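Setting out the table and the cup

I've done this section up for anyone setting a small ceramic piece out on a covered table for the first time. I've set up more tables than I can remember, and I still run through these steps with my tea going cold beside me. You'll want your white cover sheet, a soft cloth, a pencil and one small cup or pot (I use a squarish cream one, my favourite colour by a mile).

1. Wipe the bare tabletop down first. Crumbs under the cover will make the cup rock, and you'll spend ages blaming the cup.

2. Lay the white cover flat. I leave a strip of wood uncovered along the far edge – it gives me something to line up by eye.

3. Smooth it from the middle outwards with your forearm. If a corner keeps lifting, turn the whole sheet over and try again.

Note: Mabli Nicholas likes to tape her corners down. That's fine on the Brinkmann table, but please don't do it on the Ustik one, the varnish comes away with the tape!

4. Lift the cup from low on its sides, never by the rim, and stand it upright on the white.

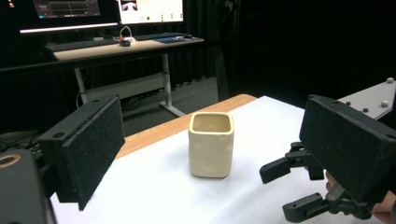
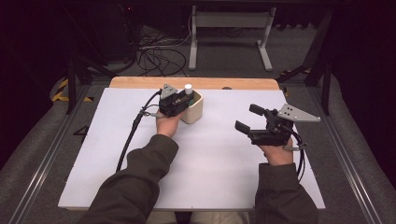
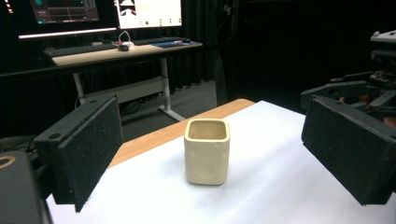

Darkton, November

The cream piece on the white cover shows up in all three, and you can see how pale the two are together. I love that look, but it does mean you have to watch where you put your sleeves.

5. Step back to the front of the table and check the cup from standing height. With rounded corners like these it's easy to think it's square on to you when it's turned a bit. Give it a small twist until you're happy.

6. Mark the spot lightly in pencil if you'll be putting the cup back there later. Four little ticks is plenty, one at each corner.

Caution: Don't drag the cup to its mark. Pick it up and put it down again. An unglazed foot will leave a grey line on a white cover, and I've never got one out with a rubber.

7. Clear a decent space on both sides before you go on to the next section. Mugs, phones and keys can live on the Skultine trolley.

Caution: If the cup has a chip or a hairline crack, pop it on the bottom shelf of the trolley and tell Prys Rosser, who keeps the spares.

Note: Replacement covers are in the tall cupboard, part number 3720. They come folded, so open one out the night before and let the creases drop. If you take the last one, write it on the sheet inside the door and Refugio will order more on Friday.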